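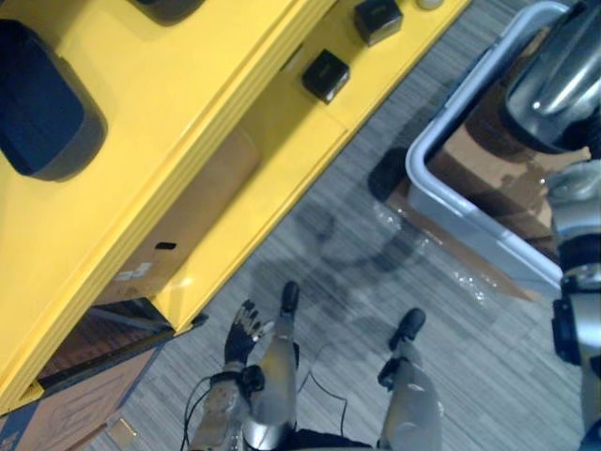
Lagerordnung im Kleinen, Teil 2: Offene Regale und Behälter

Ein offenes Regal ist schnell eingeräumt und ebenso schnell unübersichtlich. In der letzten Sitzung ging es um geschlossene Schränke, heute um Möbel, bei denen jedes Fach einsehbar bleibt. Grundsätzlich unterscheiden wir Ablage (oben, kurzfristig) und Fach (darunter, dauerhaft). Beim gelben Regal steht der braune Karton im offenen Fach, das kleine weiße Etikett auf der sichtbaren Seite; die beiden schwarzen Würfel liegen oben auf der Ablage. Kleinteile dieser Art gehören nach Gebrauch in einen Behälter.

Begriffe

Standplatz: fester Ort eines Behälters. Er ändert sich nur, wenn auch die Liste geändert wird.
Übergangsplatz: Ort für Dinge, über die noch nicht entschieden ist. Höchstens einer pro Raum.
Stirnseite: die Seite, die man beim Davorstehen sieht. Etiketten kommen immer dorthin, nie auf den Deckel.

Arbeitsschritte

Zuerst die Ablage vollständig räumen, erst danach die Fächer. Was auf dem Boden liegt, wird vorher aufgehoben, auch flache Pappe und einzelne Zettel, auf denen man leicht ausrutscht. Flachgelegte Kartons zum Altpapier geben oder hochkant hinter das Regal stellen. Schwere Kartons nach unten, leichte nach oben. Zwischen Karton und Fachdecke eine Handbreit Luft lassen.

Beschriftung

Wir verwenden das Schema von Kikus: Raumnummer, Fach, Inhalt in einem Wort. Beispiel: 2105 / 13 / Kabel. Keine Abkürzungen beim Inhalt. Alte Etiketten ganz abziehen, nicht überkleben.

Aufgabe bis zur nächsten Sitzung

Ein offenes Regal in der eigenen Umgebung aufnehmen, Skizze mit Standplätzen, dazu eine Inhaltsliste. Umfang der Erläuterung: maximal 1000 Zeichen. Zum Lesen: Handout Celen, Abschnitt 2.

Stand: 16. November 2021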